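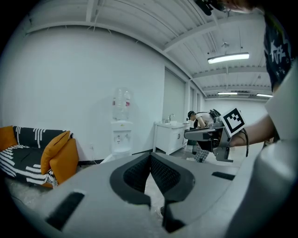

Mwangi Kariuki asked whether visitors could have a go with the hand-held grippers on the open day, and the answer is yes, as long as each station is set up first. These are the steps we used at Clondidow in September.

## Before the doors open

1. Charge both grippers overnight and wipe the finger pads with a dry cloth.
2. Check that the square marker is flat and clean. A scuffed one gets reprinted.
3. Open and close each gripper 24 times with the Tinell software running. Restart if the trace drops out.
4. Choose a household task that takes under a minute. Putting cushions back on a sofa is a good one.

## Running a turn

1. Give the visitor one gripper and keep the other yourself – copying is quicker than listening.
2. Have them squeeze slowly, then let go, before they touch anything.
3. Start recording and call out the task.
4. Stop at 58 seconds, finished or not.
5. Save the turn under a number, with no names.

Keep cables clear of forearms. If a visitor's grip gets shaky, swap hands or take a break.

The storage card holds 300 turns. Copy it to the Lodhi drive at lunch and again at close.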